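Markers find a home at Drarkier's shared work room

Anyone who has ever hunted for a marker two minutes before a meeting will have some sympathy for the people at Drarkier, the shared work building on Skarnia Street, where the big upstairs room has been given a gentle spring reorganizing this May. The long white table has stayed right where it was, but the pens, mugs and odds and ends that used to drift up and down it have been given places of their own, and the regulars seem rather pleased about it.

The idea came from Fletcher Goodwin, who looks after the building and who admits he has bought more dry-erase markers in the past year than he cares to think about. The supply order came to 100 markers, and by the end of winter he could lay his hands on only four that still wrote properly (one of those was in his own coat pocket, he says, so he can't be too stern with anybody).

"People are good about putting things back if they know where back is," Goodwin said over coffee one morning. "We had drawers and trays and a lovely box with a lid, and every one of them turned into a place where things went to disappear. A cup on the table, you can see it from the door."

So a cup it is, and a pretty one too.
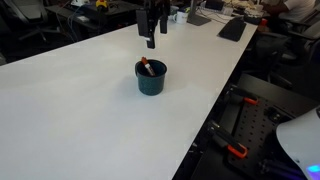
A marker in its speckled teal cup on the long white table at Drarkier.

The room is used by a handful of small outfits, among them the map makers at Tuhiwai and the bookkeeping firm Anidex, and they share the table, the chairs and the whiteboards between them. The new habits are simple enough to fit on a card by the door: take a marker, use it, put the cap back on until it clicks, and return it to the cup before you go down for lunch. Mugs go home to the kitchen at the end of the day, and papers go back to the desk they came from.
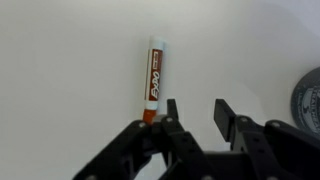
Goodwin is particular about the caps. A marker left open over lunch is not much use by the afternoon, and he has started keeping a sheet of scrap paper at the front desk so that anyone with doubts about a pen can try it out and bring it to him if it has gone faint. He would much prefer that to finding it back in circulation.

The whole reorganization cost almost $800, most of which went on new shelves for the hallway and a fresh coat of paint by the stairs. The cup came from Goodwin's own kitchen at home and didn't cost a thing.

Next on his list is the cupboard under the stairs, which he expects to take a good deal longer. Members who think they may have left something in there are asked to stop by the front desk and claim it before the end of the month.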